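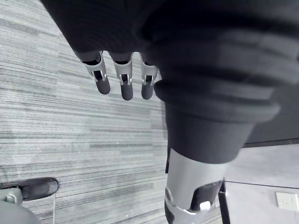
Floors and Fabric: The Ilton Showroom

Posted December 27, 2003

I went to Ilton in November to see whether the striped gray carpet deserves the fuss. The Zelleria brochure calls it "silent underfoot" and good for 30 years. I have owned carpet. I'd put it at 7.

The stripes do hide lint, I'll give them that. What they do to your eyes after an hour of walking around is another matter, and the sales desk had no opinion.

Black knit covers are the other thing being pushed this season. Pull-on, with a cuff that folds over at the bottom so the metal shows below it. Bellamy wants 26 dollars apiece for something very similar, and I can't see where the money goes. Dark cloth like this picks up every hair in the building. 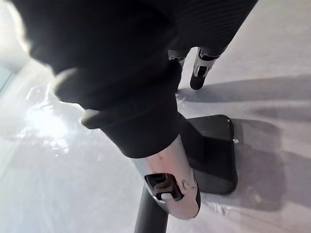
Ezekiel Wojcik wrote in to say that I'm being unfair about the knit, that his have been through the wash nearly 30 times and the cuffs still stay put. Fine. I'd like to see them.

A pale floor with black on top of it is a hard combination to keep up. One speck and it shows. Ornon sells a spray for this, naturally.

Ribbed cloth next to plain cloth, both dark, with silver metal coming out underneath.

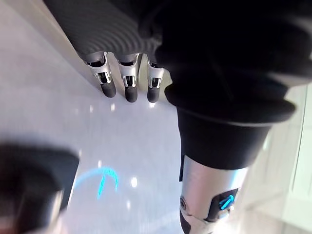 I asked for a swatch of each to try at home and was told they would be mailed. None so far.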